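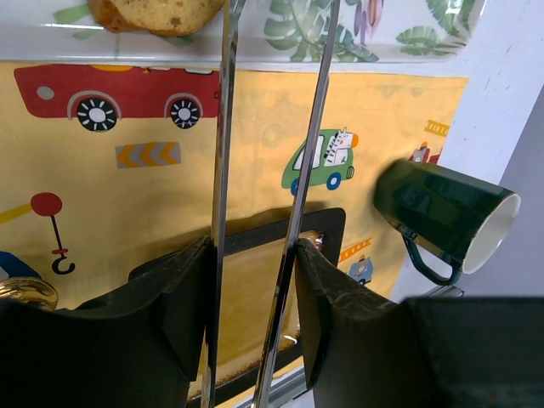 Bright metal, close up

Gold flatware and the dishwasher: does anybody run it through?
Kitchen & Table > Dishes, Flatware, Linens

parsnip_row
My sister gave us a set of gold-tone flatware from Pivmont. The box says "hand wash recommended" and nothing else. We have two kids and a dishwasher that runs every night, and I don't want a set of forks I have to stand at the sink for. Has anybody put gold flatware through a normal cycle for a year or more? I want to know what it looks like after, and whether it goes all at once or in spots. The plain steel set we have now is 19 years old and has never been washed by hand.

hobnail
It depends on how the color was put on. There are two common ways. One is electroplating, a very thin layer of gold or gold-colored metal over steel. The other is PVD, where the coating is put on in a vacuum chamber. PVD is a lot harder. Plated goes first where things rub, so the fork tines and the bowl of the spoon. If the box doesn't say which one it is, write to the company and ask.

Marl_and_Clay
I have run a PVD set in the dishwasher for three years. The forks look the same as when I bought them. The knives have fine scratches, but so do my steel ones. I paid $81 for service for eight and would buy it again.

oldbuttercup
I had the opposite happen. Mine was sold as PVD and the spoons went blotchy by the second winter. Kind of a rainbow look near the handle. The seller said I used the wrong detergent. If it only holds up with one detergent, then it isn't dishwasher safe.

hobnail
The rainbow look is often mineral film and not wear. Soak one spoon in warm water with white vinegar for a few minutes and wipe it dry. If the color evens out, the coating is fine and you have hard water. Don't leave it in overnight.

oldbuttercup
Tried that at the time. It helped the film and you could still see gray at the edges.

parsnip_row
Thanks. We do have hard water here. I wrote to Pivmont on Thursday and will post what they say. 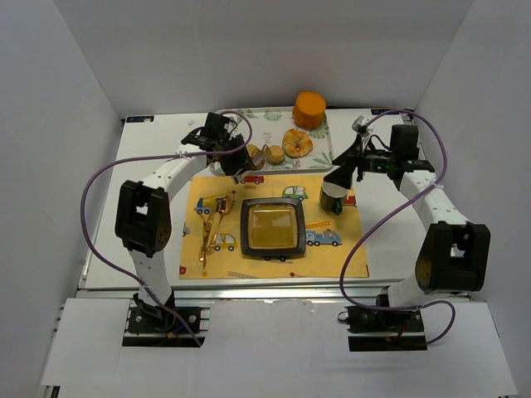
Food tray on a white table

Evie Inskip
I'll give the other side. I ran the dining room at a small inn for a long time and we had both gold and steel on the floor. Detergent wasn't our main problem. It was the basket. When forks and knives are packed together they knock against each other for the whole cycle, and that is what takes the finish off. When we switched to a flat top rack with one slot for each piece, the gold lasted much longer. We also pulled it before the heated dry and toweled it.

A few other things from that job:

Rinse off egg, mustard and anything with lemon right away. Don't let it sit until after dessert.
Keep the gold and the plain steel in separate loads, or at least on separate sides.
No steel wool, no baking soda paste, no silver dip. Silver dip is for silver.
Store it lying flat in a drawer with a liner.

ticking_stripe
I don't agree about drying it by hand. If you have to pull it out before the dry and towel each piece, you may as well have washed it in the sink. That's the same amount of standing there.

Evie Inskip
It is less work than scrubbing. But it's a fair point for a family with small kids. At the inn somebody was being paid to do it.

ticking_stripe
Right. At my house it's me at 9:30 at night.

Marl_and_Clay
I let mine go through the heated dry and have never had a problem. I use Prudar powder, half of what the package says. Gel left spots.

quince_lane
We keep ours for weekends and the kids use them too, no special rules.

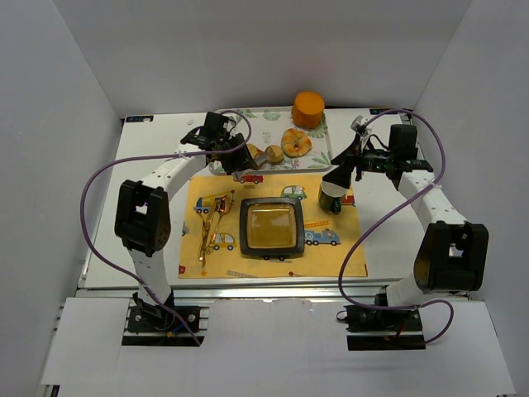 The weekday set is cheap steel and goes in the basket any old way. That split has worked fine. I would not buy a big gold set for every day, but I also wouldn't save it for holidays only. Ours came in a box for four at $34, and if it wears out in a few years I will live with that. A placemat helps more than you'd think, too. The handles on our first set got scuffed from being dragged over the bare table.

hobnail
Agree on the placemats. Vinyl ones are fine. The woven kind with a metallic thread can scratch.

oldbuttercup
I still say buy steel and put the color in the napkins.

parsnip_row
Got an answer from Pivmont. It is PVD on 18/10 steel. They say the top rack is OK if you skip the heated dry and don't use lemon-scented detergent. They would not put a number of cycles on it. I asked why the box says hand wash and the person said the same box is used for their plated line.

hobnail
That's a better answer than most people get. I'd run it.

oldbuttercup
Save that email. If it goes gray you'll want it in writing.

parsnip_row
Saved. Plan is top rack, no heated dry, door cracked open overnight. We don't have a flat rack so the pieces will lie along the side, knives in the sink. I'll come back and report once it's had some use.

ticking_stripe
Please do. I have had the same question since my wedding.

Moderator
Moved from General. There is an older thread on silver plate with 1,004 replies, so please take silver questions over there and keep this one for gold and other colored finishes.

quince_lane
Does black flatware count as colored? My mother-in-law has a set and it's chipping at the tips.

Moderator
Yes, black is fine here.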